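Wooden dish rack on a table - how to stop plates leaning into each other?
Posted 04/07/2024 in Kitchen & Dining

I have a small wooden dish rack with thin dowels and I keep three round plates in it, on a white table next to the snacks. The plates stand up but they lean back and overlap, and I worry about the rims chipping. The rack is a Pruneo. I also want to keep the snacks on the same table, in a wicker basket and a white tray.

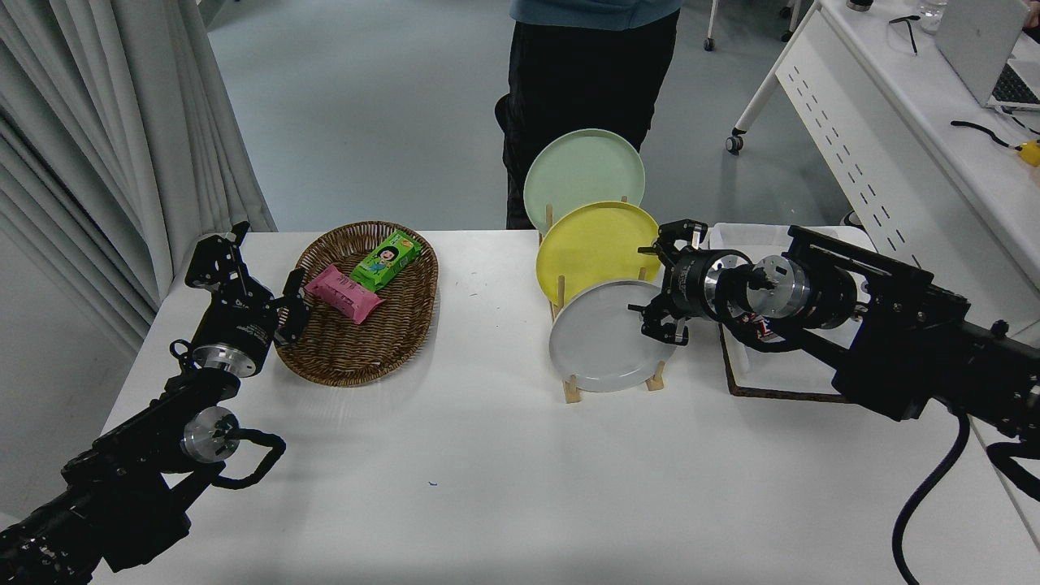

My table is 40 inches long and I would like to leave some of it free for making sandwiches. Should I get a bigger rack, or is there a way to set this one up better?

hirkumico36

Leaning is normal with dowel racks. The plate has to rest on something. Put the biggest one at the back and skip a slot between plates if you have the slots to spare. I have used a rack like that since December with no chips. I would not buy a bigger one for three plates.

As for space, you have two things holding snacks. Use one. The candy bars would fit in the basket with the other packs, and then the tray can go in a cupboard. 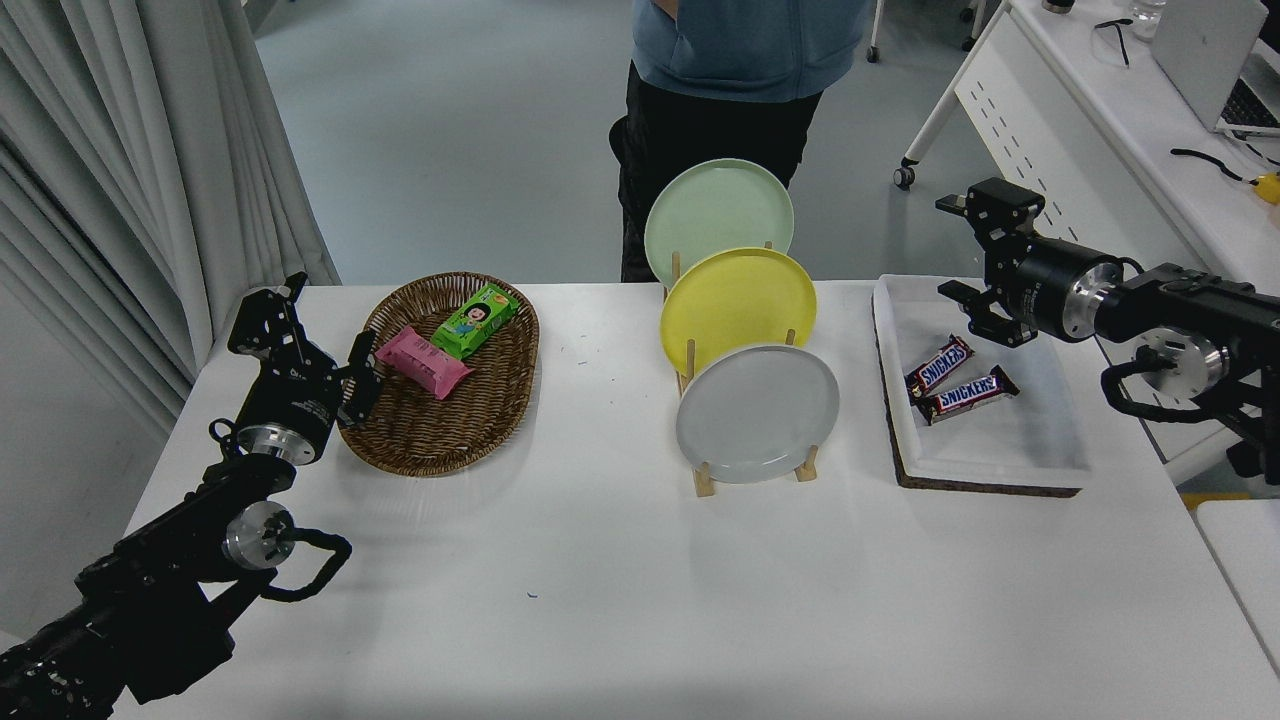 Basket, plate rack and tray with two Snickers bars

Fumix_1114

Get a metal one. Wood gets moldy.

aebischer100

Wood is fine if the plates are dry when they go in. Wipe the rack down now and then - the base especially - and let it air out. I do agree with the first answer on the tray. If you keep it, leave the mat under it so it doesn't scratch the table.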